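Getting Labels and Sticky Residue Off Plastic Bottles

Posted May 22, 2023

Empty detergent and cleaner bottles are worth keeping if you have a use for them. Cut down, they make scoops and funnels. Left whole, they hold sand for the icy steps. The label is usually the only part that puts up a fight.

Start with warm water, not boiling. Thin bottles lose their shape when the water is too hot, and then the cap never seats right again. Fill the bottle, cap it, and let it stand for ten minutes so the glue softens from the inside. Lift one corner of the label with a fingernail and pull slowly, keeping it low against the bottle.
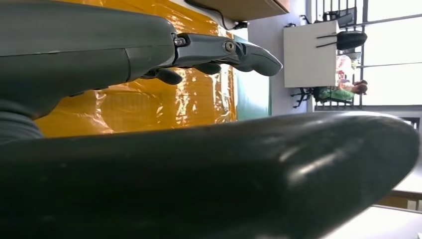
What takes off the glue that stays behind?

Plain cooking oil. Rub in a spoonful, leave it for half an hour, and wipe with a rag. Wash with dish soap afterward. If it still feels tacky, mix 2 spoons of baking soda into the oil and rub again.

Paper labels are different. Soak the whole bottle in the sink until the paper turns to mush, then use a plastic scraper. I have a Jalleck scraper with a worn edge that works better than it did new. Skip steel wool, which leaves scratches that hold dirt.

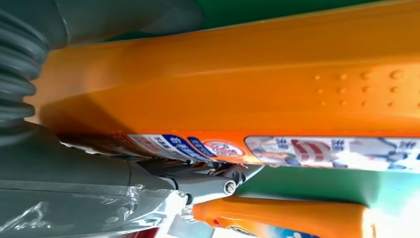 Some printing is put straight on the plastic and won't soak off. Rubbing alcohol lifts some inks and does nothing to others, so try a small spot first. Sanding works too, but you end up with a dull patch. I use 200 grit, wet, and only on bottles that are going out to the garage.

Rinse until there are no more suds, and dry upside down with the cap off. Never put drinks or food in a bottle that held a cleaner, and write the new contents on it in marker before you fill it.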